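What is a mixed picture?

Some artists draw on paper, hold the paper up in front of a real place and take a photo. The drawing and the place join up to make one picture. This is called mixing media.
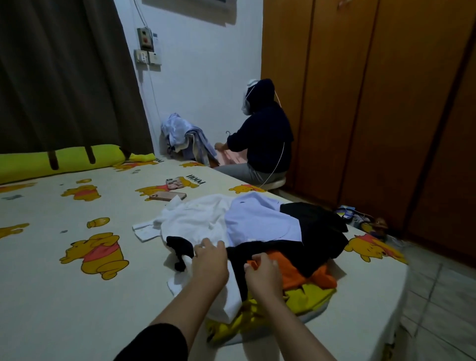
Sorting a pile of clothes on the bed.

How do the lines match?

The artist Faustine Bailly draws a bridge or a tree in pencil. She moves the paper nearer or further away until her lines meet the real ones — this can take 700 tries. Closing one eye helps.
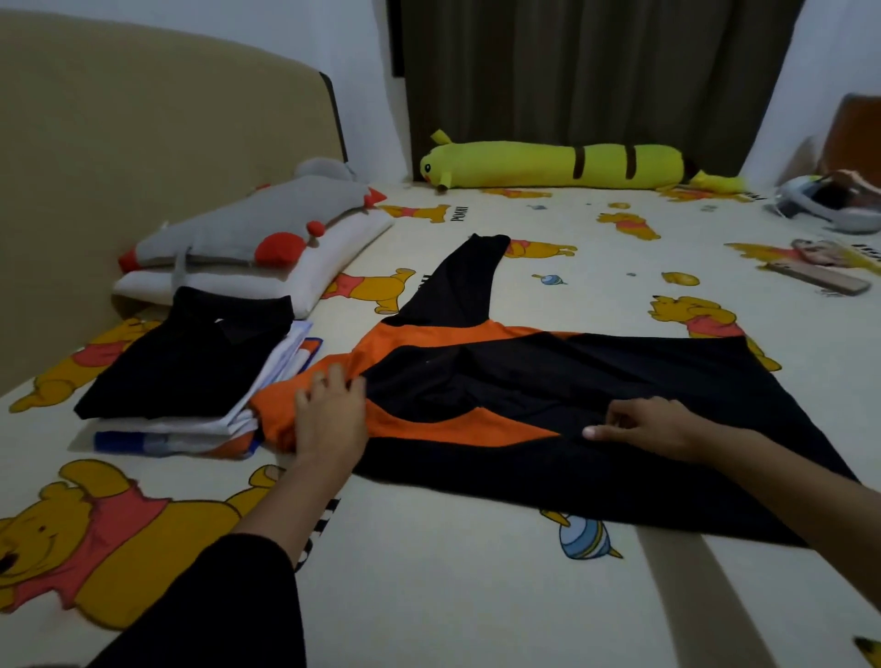 Smoothing out a black and orange hoodie.

Why use pencil?

Pencil is grey, so it stands out against a coloured street. It can also be rubbed out.
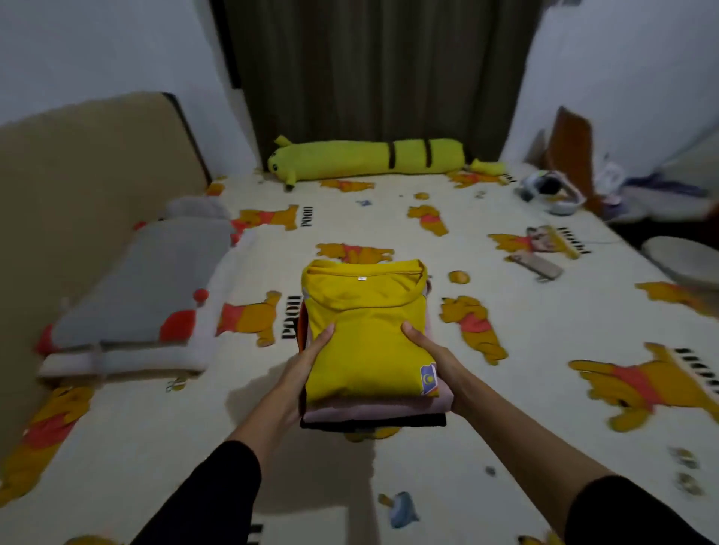 Try it yourself

You need paper, a soft pencil and a camera. Choose something with a clear edge, such as a gate. Draw the missing part, but change it — give the gate wings. Hold up your paper and ask a friend to take 5 photos. Keep the one you like best.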